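Week 6 - Teaching by doing (Halliday lab handout)

Last week I talked far too long about reward functions, so this week we're moving the arm ourselves. You grab the leader handle, the arm copies you, and the log keeps every joint angle along with the camera views. I love this part of the course!

Our task is flower sorting. Roses, blue hydrangeas and loose leaf sprigs get scattered over the white table, with a tray on either side.

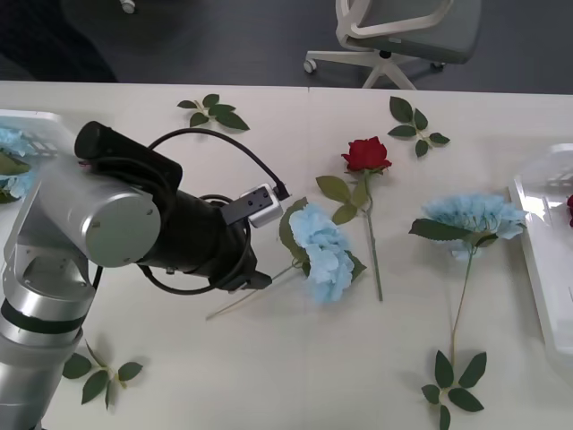 Go slower than feels natural. My first run on the Carnik rig was 29 demos and I threw out 7, mostly for jerky wrist turns (I was showing off a bit). If you fumble a grasp, keep recording and fix it - the recovery is worth having, and a policy that has only seen perfect grasps has no idea what to do after a bad one.

Please drive from the wrist view when you close on a stem. Get the stem between the two fingers before you squeeze, and watch that the leaves don't get dragged in as well.

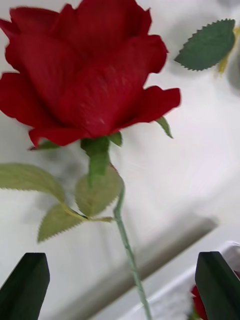 What to hand in

Save your demos to the Usus folder with your group name. Add a short note on which flower gave you the most grief and what you changed in your driving. I'm after plain words here, a paragraph is plenty. Bookings for the rig are on the door of room 307.

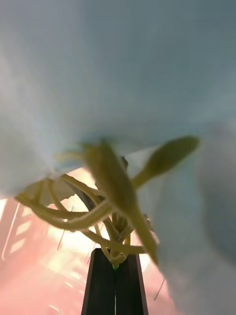 Fig. 3. Wrist camera, with a gripper finger at the bottom and yellow-green strands just above it.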